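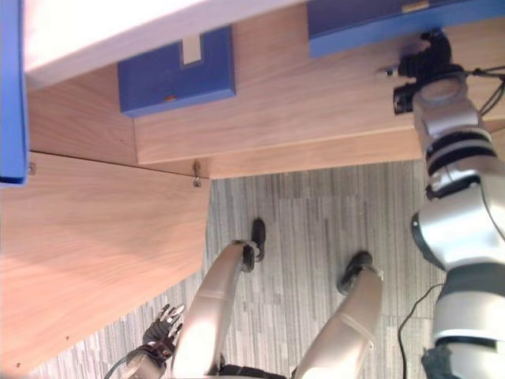
How do I stop a tall wooden shelving unit from rocking on carpet? Pack the front edge of the side panels with thin hard shims until the unit leans very slightly toward the wall, then fix the top to a stud with a bracket or strap.

Home Topics Storage & Shelving Unanswered Log in

Posted in Storage & Shelving, November
By Yung-ching Kwan

I have an open wooden shelving unit standing on carpet over a concrete slab. It holds storage boxes, mostly paper files, and a few of them are heavy. When I slide a box out from one of the upper shelves, the whole unit tips forward a little and then settles back. When I push the box in again, it knocks against the wall.

The side panels are solid boards that run down to the floor, so there are no adjustable feet. The carpet has a pad under it. Near the wall the floor feels higher, which I assume is the tack strip along the edge of the room. The back of the unit sits on that and the front sits on the soft part.

What I have tried so far:

Folded cardboard under the front corners. It worked for a couple of weeks and then went flat.

Moving the unit out from the wall to clear the strip. It rocks less, but now there is a gap behind it and small things fall down there.

Moving the heavy boxes to the bottom. Better, but I use those boxes most and would like to keep them at waist height.

I can drill into the wall (it is drywall on wood studs), but I would like the unit to stand properly first. I do not want to cut the carpet. Is there a correct order for doing this, and what should go under the panels?

Valter Cunha

The tack strip is the cause. It is a common problem with any bookcase or shelving that has full side panels. The back edge of each panel is on a hard strip and the front edge is on pad, so the weight of the boxes compresses the pad and the unit leans into the room.

The order I would use:

1. Empty the unit completely. You cannot level it loaded, and you should not try to lift a corner with files on it.

2. Check the frame for square before you touch the floor. Measure corner to corner both ways across the front. If the two diagonals differ, loosen the shelf fasteners, push the long diagonal in, and tighten again. An unsquare frame will rock on a perfectly flat floor.

3. Put the unit where it will stay, close to the wall, and let the side panels rest on the strip at the back.

4. Cut two strips of hardboard, one for each side panel, a little wider than the panel is thick. Slide them under the front part of each panel. The strip spreads the load, so the edge of the panel does not sink into the pad over time.

5. Add plastic or wood shims on top of the hardboard until a level placed front to back on a shelf shows a very slight lean toward the wall. Slight means the bubble is off center but still between the lines.

6. Check side to side. Correct with a shim under the full length of the lower panel.

7. Load the bottom shelf only and leave it overnight. Carpet pad keeps compressing after the weight goes on. Check the level again the next day and add a shim if the front has dropped.

8. Fix the top to a stud. One bracket near each side is better than one in the middle. If the studs do not line up with the unit, screw a board across two studs and attach the brackets to the board.

Do not use the wall brackets to pull a leaning unit upright. It puts a constant load on the screws and twists the frame.

On the gap: a baseboard will hold the unit off the wall at the top even when the bottom is tight against it. Fill that space with a wood block behind each bracket, cut to the width of the gap. It also stops the knocking when you push a box in.

I did a row of these at the Trivstead office with units 786 mm wide, and the front shims ended up a different thickness on almost every one. Measure each unit separately.

Hường Đinh

Agree with the above, with one change. Cardboard and soft wood both crush. Felt pads are also wrong for carpet. I use hard plastic shims and trim the extra with a utility knife, scoring along the panel and snapping them.

For the heavy boxes, waist height is fine once the top is fixed. Put an equal or greater weight on the bottom shelf. Also look at the boxes themselves. If one sticks when you pull it, you pull harder and the unit takes the force. A strip of slick shelf liner under the heavy ones helps. Mine are Louro boxes with rubber feet, and I took the feet off.

Check the shelf pins while the unit is empty. A shelf with over 45 lb of paper on it can bend its pins enough to look like the unit is out of level.

Gerd Rothe

just screw it to the wall, mine has been like that for years with no shims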